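14 Mar 2018

Long day with the combs again! Aarti and I did the whole insertion set, tail comb down into the wooden pot, over and over, until I was seeing teeth every time I blinked. We got 48 goes in before lunch and 74 by the time Didier wanted his table back. My wrist is not speaking to me.

The question is still the same one I've been boring everybody with since September - does it help the robot to learn from a person's hand on the gripper, if that person grips the handle a bit differently each time? Kuldeep says keep the grip fixed and the data clean. I say mess it up a little (high, low, slightly tilted) and let the model cope. 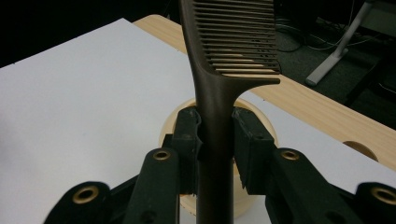 So we split it into two batches, one fixed and one with the grip wandering about, and Ye-rin is training on both overnight. She's promised not to tell me which is which until I've scored the runs, and I'm dying to know already. Omprakash thinks we need a fatter comb as well, but that can wait till next week.

Must remember to bring the tape tomorrow, and ring Didier about the table.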